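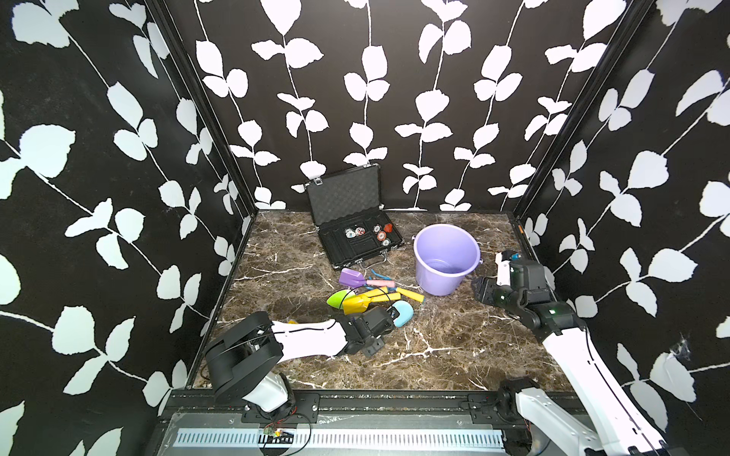 Phúc Hồ reckons any dentist can redo a crown that's come off, but mine came out on toast last night and the clinic that did it has moved to Condley. Can the place near me just glue it back on? No pain, bit sensitive to cold. Its a lower molar, done in February. Don't want to pay 500 for a new one if I can help it.

Flandaneo
Yes, any dentist can. Bring the crown in, rinsed, in a little container. If the tooth under it is sound they usually recement it, maybe 20 minutes in the chair. Ring first thing and say it's a lost crown — most keep a gap for those. Don't use superglue!!

Bạch
had same thing, chemist sells temp cement, did me 5 days. chew on the other side

Flava
Ask the old clinic to email your xrays accross. Mine took a week.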